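I have used Cluritz since the start of our legislative session, and this review is written in March 2023, when the session is not yet finished. Cluritz is a web program that follows bills in a state legislature. You give it words or bill numbers, and it writes to you when something moves. I pay for it myself, 20 dollars a month.

## Why I wanted it

I write a small newsletter on election law and court rules in our state. English is my third language, and I read legal text slowly. Before, I opened the legislature's own site every morning and compared the calendar with my notes. In January I missed a hearing on a bill about recount deadlines, as the committee moved it to an earlier hour and I looked only at the page from the evening. After this I decided to pay for help.

I tried Sinska first for two weeks. It is cheaper and it looks nicer on a phone, but it checks the calendars only at night, so it would not have saved me from my mistake.

## Setting up

The setup took me one evening. You choose the state, the chamber, and the topics. My first search was the word "election" and it gave 478 bills, many of them about water districts that elect a board. I made it smaller with the "must also contain" field, and now I follow 37. The help page on this field is short and has one error: it says that quotation marks are optional, but without them the program searches each word separately.

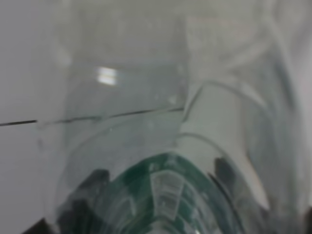
The summaries are the part I trust least. Cluritz writes a short text for each bill in plain language, and for simple bills it is good. For a bill that changes one word in an old section, the summary becomes soft, and you have to guess what the law will say after. It is the same effect as with the thin dark line in the photo, which is sharp on the gray surface and gets a little broken and wavy where you look at it through the clear plastic. With a bill on who may challenge a voter's registration, the summary said "updates the procedure". The bill text said that the challenger does not need to live in the same county anymore. I would not call this an update.

So I read the summary only to decide if I will open the bill. The button "Full text" is in a good place and it opens the version that is now in force in the committee, also when there are five older ones.

## Alerts and comparing versions

Alerts come by email. Hearing changes reached me within the hour each time I checked. Votes are slower, and twice the vote on the floor was in the local news before it was in my mailbox. You can set a daily letter in place of single alerts, but then the hearing changes also wait for the daily letter, and I think this is a bad decision. They should be two different settings.

Comparing two versions is the best thing in Cluritz and the reason I stay. You see both texts side by side, and the changed lines have a color.

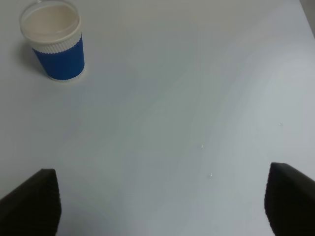 Removed words are gray and crossed out, and new words have a blue background. I had some trouble with the blue at first. On my old monitor it is a strong blue, closer to the sleeve of the cup above than to the pale shade on Cluritz's own help page, and black letters on it are tiring to read. There is a setting for contrast under "Display" – please change it on the first day. After this I could read the long budget bill, where somebody had put a paragraph on court filing fees near line 1,630, and the comparison showed it to me without a search.

Export works to PDF and to a table. The table loses the color, so removed words and new words stand together in one sentence and it makes no sense. For the newsletter I still copy by hand.

## Support

I wrote to them three times. Two answers were quick and clear. The third question, on why Senate amendments sometimes have no sponsor name, got a polite letter and no answer.

## What another user told me

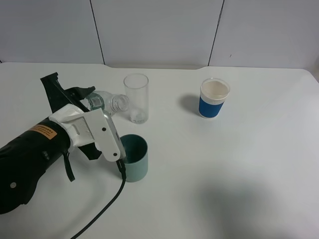 Inna Lytvynenko read a draft of this review and did not agree with me about the summaries. In her opinion they are good enough for people who only want to know if they should call their representative, and she said I am asking from them "the work of a lawyer for the price of a lunch." She has a bigger complaint about the search, which does not find a bill when its number changes after it goes to the other chamber. I tested this with the Zinchenko amendment and she is right. The old number gives an empty page. You have to look for the title.

## Who should buy it

If you follow a few bills and can visit the legislature's site every day, you do not need it. If you follow many, or if you must be in the hearing room on time, the hearing alerts and the comparison are worth the price. A friend has recommended Grevovik, which also covers county boards, and I will try it in April when my current month of Cluritz ends. I will keep both accounts until the governor has signed or vetoed the last election bill.

Rating: 4 of 5. I took one point for the summaries and the table export together.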